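Simulated Panda stops short and faults when the gripper closes on something on a soft surface

posted by couchgrasper in Simulation & Virtual Cells

Hi all, longtime lurker, first time posting, so sorry if this belongs in the beginner section. I've got a simulated Franka Panda set up next to a big black tufted couch, and the job is simple on paper: go down, grab a flat dark thing off the seat, lift it, let go somewhere else. I did all of this on a plain table in November and it was boringly reliable. Then I swapped in the couch and everything went sideways.

What happens is the arm comes in nicely over the top, the fingers point straight down, it gets to the object, and right as the fingers close the whole arm starts to buzz. The joint torques go nuts for a moment and then my controller trips its own safety stop and freezes. I ran 400 tries overnight and 127 of them ended that way. The rest are a mix of clean grabs and the object shooting off toward the backrest like a watermelon seed.

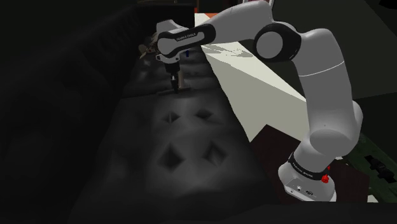

I'm using the Ronudex planner for the motion, default settings apart from a slower final approach. Contact force limit is whatever came with the Gretum controller package. I tried making the object heavier (worse), tried more friction on the fingertips (a tiny bit better, I think?), and tried raising the grasp height, which stopped the buzzing but then the fingers close on air. There are a few other things lying around the couch too but I checked the contact log and the arm isn't touching any of them when it faults.

The reason I care is that this is supposed to move to a real arm eventually and I really don't want to be the person who drives a gripper into somebody's furniture. Is this a physics problem or am I doing something dumb with the planner?

polat_user_again

turn down your timestep. fixed it for me

slowapproach

I'd bet on the collision mesh for the couch. When you imported it, did you let the tool build the collision shape for you? Most importers wrap a convex hull around each piece, and on a tufted seat that hull goes straight across the dips. So the seat you see and the seat the physics engine feels are two different seats, and the fingertips can be pushing into an invisible lid while they still look like they have room. The solver shoves back hard, your controller shoves harder, and there's your buzz.

Turn on the collision view and look at it from the side, down low, right where the fingers land. If there's a flat skin over the tufts you've found it. I had this with a quilted mat in Jinside and lost most of a month to gripper tuning before I thought to look!

To fix it, run a convex decomposition on the seat so it breaks into lots of small pieces. It's slower to simulate but not horrible. If you only ever grab from one area you can get away with doing just that patch and leaving the backrest as a crude box.

The timestep advice above isn't wrong exactly, it'll calm the buzzing down, but you'd be hiding the bad contact and then your real arm gets to discover it. I'd do the mesh first and then see if you still need it.

grumbly_integrator

Agree on the mesh, but I'd like to pick on the other half of this. Your approach is pure position control all the way down, right? If the target is even 2 millimeters under the surface the arm will keep trying to get there, because you told it to. On a hard table you got lucky with your heights. On a lumpy seat the right height changes depending on whether the thing is sitting on a puff or across a dip.

What I do is stop position control a little above the surface and come down the last bit in impedance mode with low vertical stiffness, then stop on first contact, back up a hair, and close. For a flat object you do need the fingertips pretty close to the surface or you get exactly the watermelon seed thing, so I wouldn't fix this by raising the grasp height.

And please don't raise the force limit to make the stops go away. I know you didn't say you would, but that's always the next post in these threads. The stop is doing its job. When you go to hardware, set the limit lower than you think you need, keep the speed way down, and have a hand on the stop button for the first batch of runs.

couchgrasper

OK so the collision view is embarrassing. There's basically a sheet of plywood over my couch. Redid the seat with decomposition, kept the same timestep, and the first 2 short batches had no faults in them. Still getting the odd squirt toward the backrest, so I'm going to try the soft approach tonight. Does anyone have a decent starting value for vertical stiffness? The Gretum docs only list the range.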